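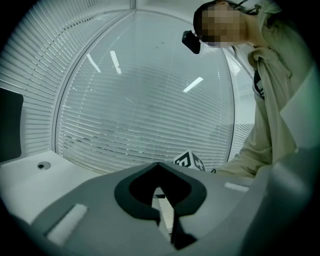
Elldale's seed library opens its doors for good next month, and gardeners all over town are already lining up their envelopes.

The library spent the winter as a trial run in two drawers at the back of the Castaño Street reading room. It proved so popular that the town has given it a room of its own, with shelves, a sorting table and a big north-facing window where seedlings can wait for new homes. The first open morning is set for early June.

The idea is as simple as it gets. You take a packet of seeds home, you grow them, and when the plants are done you save a few seeds and bring them back for the next person. There are no fees and no fines (a bad tomato year can happen to anyone), and you don't need a library card to borrow.

"I came in for one packet of beans and left with seven kinds," said Poul Toft, who has gardened in Elldale for 20 years and now looks after the bean section. "Then I went home and dug up half the lawn."

Toft's beans are a good reason to visit all by themselves. There are 17 varieties on the list so far, from tiny speckled bush beans to a purple climber that local growers call Brodico. The Brodico bean came to the library in a jam jar from a family on the east side of town, who have grown it along the same fence for three generations. It turns green when you cook it, it shrugs off a cool spring, and it tastes wonderful with nothing but butter and salt.

Tomatoes are the next biggest group, with 14 kinds ready to borrow, and there is a cheerful drawer of flowers too: sweet peas, calendula, cosmos and a tall red zinnia that hummingbirds love. Herbs are a little thin this year. If you have dill or cilantro going to seed in a corner of the yard, the library would be delighted to hear from you!

Beginners are especially welcome. Each packet is stamped with one, two or three leaves to show how easy the plant is to grow and to save seed from. Beans, peas and lettuce get one leaf. Squash gets three, as different squashes growing close together will cross, and the results can be very odd indeed. One borrower grew something last summer that looked like a pumpkin, peeled like a cucumber and ended up as soup.

The opening morning will include a seed-cleaning demonstration, a swap table for extra seedlings, and a short walk to the Kimerance community plots, where several of the library's plants are grown for seed. The walk is flat and takes 20 minutes each way. Kids can plant a sunflower in a paper pot and take it home.

Anyone with seeds to give can drop them off at the Castaño Street desk during regular hours. Please write the name of the plant and the year it was grown on the envelope, plus anything you know about where it came from. Stories are very much wanted, and the best ones will be copied onto the packets. Seeds should be fully dry before they are sealed up, and paper envelopes are better than plastic bags.

It's not too late to plant, either. Beans, zinnias and summer squash can all go in the ground in June and still give a fine harvest before the first frost.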